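Workshop notebook, September, bay 2
Reading time: 2 min

Sorting the equipment request for next quarter. Current state: one pair of hand-held grippers, tethered, shared between Mandevness and the Fornthorpe work. Two groups, one pair, so whoever books second loses the morning. Request is for a second pair plus spares.

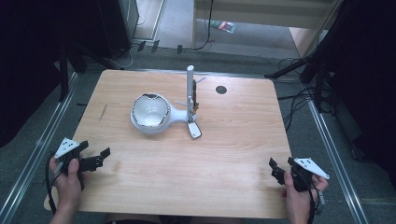 Lenz quote came in at 287 per finger set, pads included. Pads on their own are 89 a pack. I had budgeted for complete sets only, which was wasteful: the finger blocks and linkages outlast the facing by a long way. Revised line is 2 finger sets and 3 packs of pads.

Erbridge can do the cables but want the lengths confirmed before they price them. To measure with the operator standing, arms at working height. Leave slack for the far side of the table.

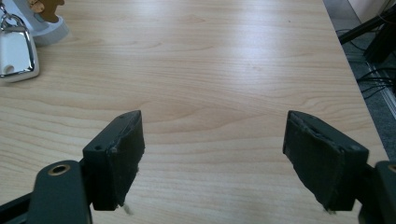
Pad life is the number I can't defend yet. We have no log of when a facing went on. From now on, write the fitting date on the bench sheet and note the first fraying as well as the change. Without that the spares line is guesswork and will be cut again.

Also open: glossy white props. Keep them on the list, but buy matt equivalents for comparison if there is money left over.
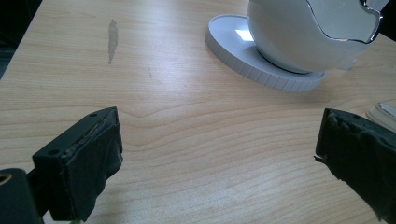

Jaws open, white vessel on its grooved base. Facing creased on both fingers.

Still to do: cable lengths, revised total, ask Lenz if pads ship separately from the sets.

Comments (3)

Add a line for adhesive. It was missed last time.

Is the 89 before or after delivery?

Before. Delivery is quoted per order, so put the pads and sets on one.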